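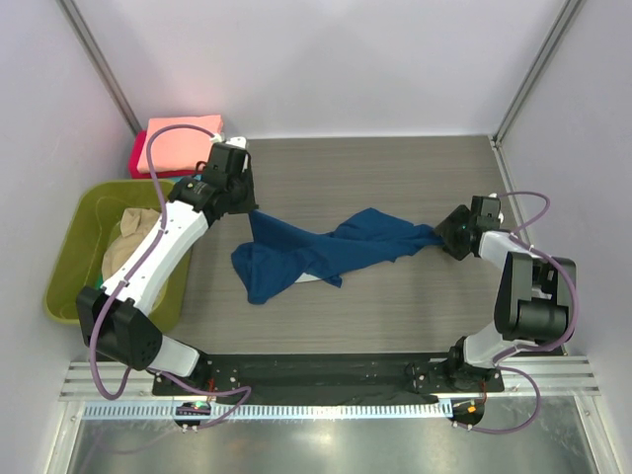
Godfrey Kioko

April 18, 2025

Last October I moved my two-arm folding bench from the kitchen table into its own enclosure, and many readers asked me for the small things I learned. These are not building instructions. They are tips, in the order that I wrote them in my notebook at the Plilbridge workshop, with some corrections.

Mount both arms on one plate

At first I screwed each arm to its own piece of board. Every time somebody leaned on the bench, the distance between the two arms changed by a few millimeters, and the grippers then pulled the cloth crooked. Now the bases are bolted on one long black plate at the front edge, and they keep their distance. If you drill your own plate, drill more holes than you need. You will want to move a base by one hole on the second day, and it is no pleasure to drill near motors, with metal dust everywhere.

Put the bolts in by hand first, all of them, then tighten them crosswise a little at a time. The same rule as for a car wheel.

Leave the cable too long

A cable that looks tidy when the arm is resting is too short when the arm is stretched. Move the arm by hand to its farthest position, with the power off, and only then decide where the clips will go. I clip mine to the white links and leave a wide loop around the elbow. The loops look a little wild, but my first cable was tight and neat, and it failed inside the jacket after two weeks, where I could not see the break.

Choose a cable color that is different from your laundry. I use purple. My earlier cables were black, and in the recordings I could not tell a cable from a sock.

Check the loops when both arms work over the middle of the table. One arm alone never catches anything. Two arms can hook each other's cable very quickly.

For the cables that go to the power supply, a slotted duct along the front is worth its small price. Buy the kind with comb teeth, so that a wire can leave the duct at any place. I keep the lid off while I am still changing things, and I am always still changing things.

Choose a dull surface

A shiny table makes reflections, and the software takes a reflection for an edge of the cloth. My board is gray with a fine wood grain. It is dull enough, and dark and light cloths both show well on it. White was bad for towels. Black was bad for everything else. Before you buy a full sheet, ask the shop for an offcut and put it under your lamp for one evening.

If the board becomes dusty, wipe it with a damp cloth and let it dry completely. Do not use furniture polish. The cloth slides on it like on ice, and the polish goes into the fabric also.

Paint the walls a quiet color

Mine are a very pale lavender, almost white. I took it from a can that was left over from a bedroom, so I cannot say it was science. But pale walls spread the light, and the shadows of the arms became softer. The corner posts are aluminum extrusion. With extrusion you can add a shelf or a lamp later without drilling, if you remember to put spare nuts in the groove before you close the ends. I forgot, and I had to take one corner apart again.

Keep the cloths in two places

I keep a folded stack at the back corner and a basin at the left side for the crumpled ones. This is the cheapest improvement in the whole project. The basin is green plastic, with rounded corners and a raised rim. Rounded corners are good, as the cloth does not hang on them. The basin must be low enough that the arm can pass over it with the elbow bent, so measure this before you go to the store.

Do not begin with shirts. Begin with a small square cloth, then a hand towel, then a large towel. Long pieces like to twist into a rope when two grippers pull on them, and a rope cannot be folded. When this happens, let one gripper open, and lower the free end to the table before you take it again at a corner. Pulling harder only makes the twist tighter.

Cut off the big labels if the cloth is only for practice. Mine confused a white label with a corner many times.

About the grippers

The jaws must hold thick cotton and also thin lining. I glued a thin strip of rubber inside each jaw, from a bicycle tube, and I change it when it becomes smooth. Clean the strips with alcohol, because lint collects there and then nothing holds. My notebook says 126 grips between cleanings for towels. With new towels it is far less, so wash them several times before you use them.

Safety, please read

Put a switch where your left hand and your right hand can both reach it. Mine is an Amero switch with a large red head, mounted outside the enclosure, and I test it each time before I start. Never pull a stuck cloth out of a closed gripper while the motors are on. The arm may try to correct itself, and your finger is in the middle. Tie back long hair, and take off scarves.

Small things

Mark the bolts with a line of paint pen, so you see when one has turned.

Write the date on each rubber strip.

Keep the hex keys on a string. I have lost four.

The settings file for my cloth program is saved under number 1721 on the Plilbridge workshop computer, in the folder Langat. Members may copy it, but please do not save over it.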